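Notebook entry, May
Subject: export behaviour of the Filtby clip editor on mid-range handsets

The purpose of this session was to establish why finished clips exported from the Filtby mobile editor lose audio sync on playback. The fault was reported internally following the upgrade to the Tondov media library. All tests were carried out on the Dallgate handset with background applications closed and the screen held at fixed brightness.

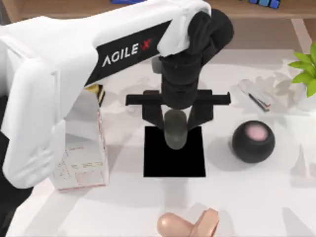

Reading time: 4 minutes

Source material consisted of 68 short clips recorded at 24 frames per second, joined on the timeline without transitions. A second project used the same clips with a title card at the head. Both projects were saved locally before export, and the cloud copy was disabled in the settings menu.

The first export finished without an error message. Playback on the handset was acceptable at the start, but speech had drifted noticeably by the closing section. The same file, copied to a desktop machine, showed the same drift at the same points. The fault is therefore written into the file and cannot be attributed to the handset's player.

The export log contains 543 warnings, nearly all of them identical: "timestamp adjusted". They are clustered at the joins between clips. Colleagues should note that the log is overwritten at each export and must be copied out beforehand if it is to be kept. The log for the second project was lost in this way and that run will have to be repeated. 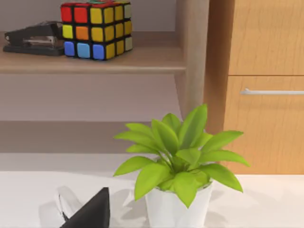 Mobile Applications Group, Nassar Software Laboratory

The export was then repeated with the previous version of the Tondov library restored. No timestamp warnings were recorded and the audio held to the end. Export took longer, although the difference would be of little consequence to most users.

The working assumption is that the new version rounds the duration of each clip to a whole frame and leaves the audio track at its original length. Small errors would then accumulate at every join. This has not been confirmed against the library source.

Outstanding items:
Repeat the title card project and retain the log.
Test a single long clip with no joins - if the assumption is sound, no drift should appear.
Check whether trimming a clip in the editor alters the result.
Ask the build team to keep the older library available on the test branch until the matter is settled.

The handset has been returned to the charging cupboard with the test build still installed. Please do not update it.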